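Kit de garra Stirkero com câmara de pulso: alguém comprou?

Fórum > Robótica de bancada > Kits e acessórios

joana_caldeira
Olá a todos! Estou quase a carregar no botão para encomendar o kit da Stirkero (garra de dois dedos, câmara de pulso, suporte e o software Gunda incluído no primeiro ano). É para um braço pequeno que tenho na oficina, para arrumar cartões e caixinhas em cima da bancada. A loja pede um sinal e depois são 5 semanas de espera, o que me deixa um bocado de pé atrás. Alguém já o tem montado? Vale o dinheiro ou vou arrepender-me?

amanuel_w
Tenho um desde agosto e gosto muito. A montagem foi uma tarde, com café pelo meio. O manual é fraquinho (a parte dos cabos parece traduzida à pressa), mas os parafusos vêm separados em saquinhos com número e isso ajuda imenso. Os dedos são bons, firmes, sem aquela folga chata do Monholm que eu tinha antes.

zbaran
Folga no Monholm? O meu nunca teve folga nenhuma. Se calhar estava mal apertado. E custa bem menos do que o Stirkero, convém dizer isso a quem vai comprar.

amanuel_w
Estava apertado, zbaran, foi à assistência e voltou igual. Mas pronto, cada um com a sua sorte.

tsion.g
Eu devolvi o meu. A garra em si não me chateou, foi o Gunda que me tirou do sério: cada vez que mudava de porta USB tinha de calibrar tudo outra vez, e o suporte demorou 2 semanas a responder com um PDF que eu já tinha lido. A devolução correu bem, devolveram tudo menos os portes.

joana_caldeira
Ui, isso da calibração assusta-me, ando sempre a trocar cabos. Tsion, foi antes ou depois da última atualização?

tsion.g
Antes. Dizem que melhorou, mas já não estou cá para ver :)

shewit_gebru
Melhorou sim! Eu uso todos os dias e a calibração agora fica guardada por dispositivo. O que continua mau é a exposição automática da câmara. Se a vossa bancada é brilhante, preparem-se para brigar com reflexos. Eu acabei por baixar a exposição à mão e mudar o candeeiro de sítio, e fiquei muito mais contente.

zbaran
Pois, e por cerca de 80 euros compra-se uma câmara à parte com controlo decente. Não percebo pagar o kit inteiro para depois andar a mudar candeeiros.

shewit_gebru
Só que depois tens de imprimir o suporte, alinhar aquilo tudo e escrever a integração. Eu não tenho paciência, zbaran! O kit já traz a câmara a apontar para o sítio certo, com os dois dedos sempre à vista, e para mim isso vale a diferença.

joana_caldeira
A minha bancada é de madeira envernizada, portanto já estou a ver o filme... Alguém tem uma captura da câmara em cima de madeira, com a garra aberta? Queria perceber quanto da mesa se apanha entre os dedos.

amanuel_w
Toma lá. Garra aberta, sem nada nos dedos, a coisa branca à esquerda dá-te uma ideia de como fica um objeto claro. Repara no brilho à direita, é disso que a Shewit fala, embora os veios ainda se vejam lá no meio.

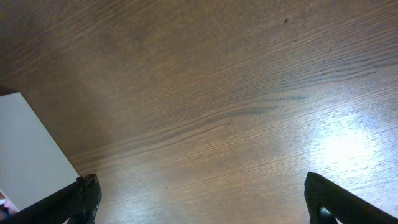 zbaran
Ok, admito que o espaço entre os dedos se vê bem. Mas aquela mancha clara do lado direito, para mim, era logo motivo de reclamação. Experimenta pôr lá um cartão branco e depois conta.

amanuel_w
Isso é do verniz e da luz, qualquer câmara te faz o mesmo. Um tapete mate e está resolvido.

tsion.g
Nisso dou razão ao Amanuel. Eu usava um tapete de corte da Tesfamariam, barato, e de reflexos nunca me queixei.

joana_caldeira
Obrigada, era mesmo isto que eu queria ver! Acho que vou encomendar e juntar o tapete. Última pergunta: os dedos suplentes compram-se à parte ou vêm na caixa?

shewit_gebru
Na minha caixa não vinham. Pede logo um par com o kit, que assim não pagas portes outra vez.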